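Subject: Re: [ciltcombe-list] Compost pickup, again
From: Braulio Cuevas
Date: May 11, 2021

Đỗ wrote:
> Does anyone know if the Bimusbridge truck is still taking
> compost? My bin has been at the curb long enough to get mail.
> I called and was on hold for 36 minutes.

Thirty-six is good. I got 63 in December, and the same flute song the whole way through.

The truck still comes, but the route was redrawn and our end of Ciltcombe is now stop 59, after the feed store. Put the bin out by 9 and face the lid toward the road. I don't know what happens if you face it the other way and I'm not going to be the one to find out.

No bags, even the ones that say compostable. Zirnusness Lane tried it and got a pink sticker on every bin.

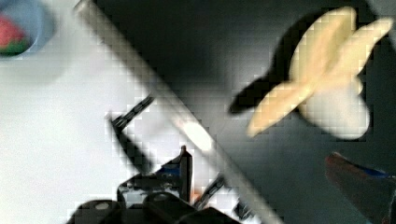 Cream butterfly, dark gray background.

Eggshells are fine. Bones are fine according to the website and not fine according to the driver, and I side with the driver, who has the truck. 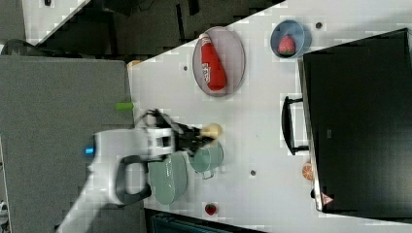
As for the smell, newspaper on the bottom helps, and so does freezing the fish scraps until the night before. My wife has views on the freezer part. If you want a second bin, the form is at the town office, in the rack behind the dog licenses. Bring your own pen.

Braulio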